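About Fedel

Fedel is a company which makes and repairs equipment for moving liquids inside plants: transfer pumps, pump skids, filter housings, and the control panels that belong to them. We are not a big company. Our customers are mostly terminals, blending plants, edible oil producers and a few paint factories, and many of them have been with us since the first years.

How we started

The company was started by Renato Baluyot and Narayanan Chowdary, who worked together in the maintenance department of a vegetable oil refinery in Mustham. The refinery used gear pumps from many different makers, and for each of them the spare parts came late. Renato began to machine bushings and shafts in the evening, first for his own plant and later for the neighbors. Narayanan did the drawings. When the refinery closed its workshop, they bought the lathe, the boring machine and one overhead crane, and rented a hall with a leaking roof. The roof was repaired in the second winter. The lathe is still in use for short shafts.

For the first years we only did repairs. The first complete skid was built for a customer in Tema who wanted to unload palm oil from road tankers and was tired of receiving a pump from one supplier, a motor from another and a strainer that did not fit to either of them. We delivered it with 2 pumps on one base, one working and one standby, and this arrangement is still what most customers order from us.

What we make

Our standard skids are built around internal gear or twin screw pumps. Each skid has inlet strainers, relief valve, check valves, pressure gauges on both sides of the pump, drip tray and a local panel. Heat tracing and jackets are added when the product becomes thick in cold weather. We build for viscosities up to 4000 centistokes as a normal matter. Above this we ask for a sample of the liquid and we make a trial in our shop before we give a price.

Piping is carbon steel or stainless steel. We weld it ourselves, and the welders sign for their own joints. Flanges can be made to the standard which is used in your country, but please tell us early, as changing flanges after the pressure test is slow and makes everybody unhappy.

We also make single parts: shafts, wear plates, rotor sets, seal housings. If the maker of your pump does not exist any more, you can send us the old part, even if it is broken in pieces. We measure it, make a drawing and keep the drawing in our archive under your name. Next time you only need to give the number.

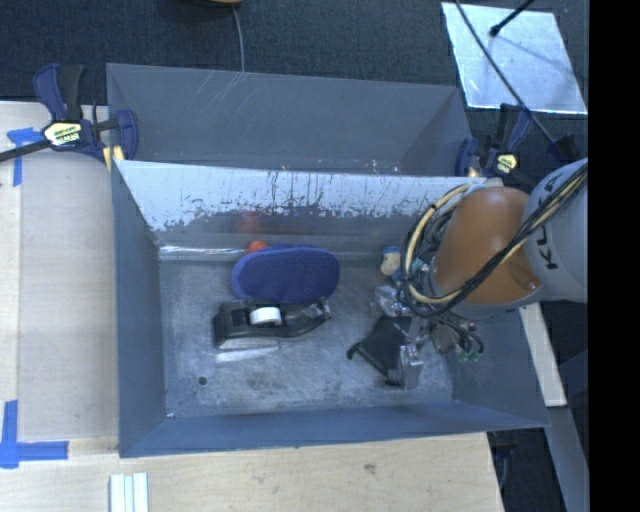 Of the Saraç terminal work, Narayanan Chowdary still says that the pumps were the easy portion and the suction line was the real job, and that we should have gone to see it before we made the offer. The line was too long and had too many elbows, and the new pumps made noise from the first hour. We changed the line at our own cost. Since that project, one of our engineers visits the site before every skid order, or, if the site is too far, we ask for a full sketch of the line with lengths and heights. Some customers find this a little annoying. We continue to do it.

How we work with you

When you write to us, you will get an answer from an engineer and not from a sales office. We have no sales office. The engineer who answers will normally stay with your order until startup, and the same person will come to the site if there is a problem in the warranty period.

A quotation from us contains the pump curve, the expected power at your lowest temperature, a layout drawing and a list of what is not included. Please read this last list. Foundations, cabling to the main switchboard and unloading at site are usually on it.

Before delivery each skid is filled and run in our test bay. You are welcome to be present. The run takes most of a working day, and there is lunch. If you cannot travel, we send the test record with the readings for flow, pressure, motor current and bearing temperature.

Our people

Today we are 58 people. The largest group is in the machine shop and the welding shop, then come assembly and testing, engineering, and a small office for purchasing and shipping. We take 2 apprentices every year. They spend the first months in repair, where they open old pumps and learn how a pump looks when it has run dry, or with the wrong oil, or with a piece of welding rod inside. After that they choose a shop together with the foreman. Several of our foremen began in this way.

Renato Baluyot has stepped back from daily management, but he still checks the drawings for special shafts and he is not shy to return them. Narayanan Chowdary leads engineering.

Service and spare parts

We keep seals, bearings and relief valve springs in stock for all skids we have delivered. Orders which arrive before noon are packed on the same day. For a repair, please drain and rinse the pump before sending, and put a note with the name of the last liquid in the box. Without this note we are not allowed to open it.

Our workshop closes for stock counting in the last week of March. During this week the service telephone is answered, but no parts leave the building.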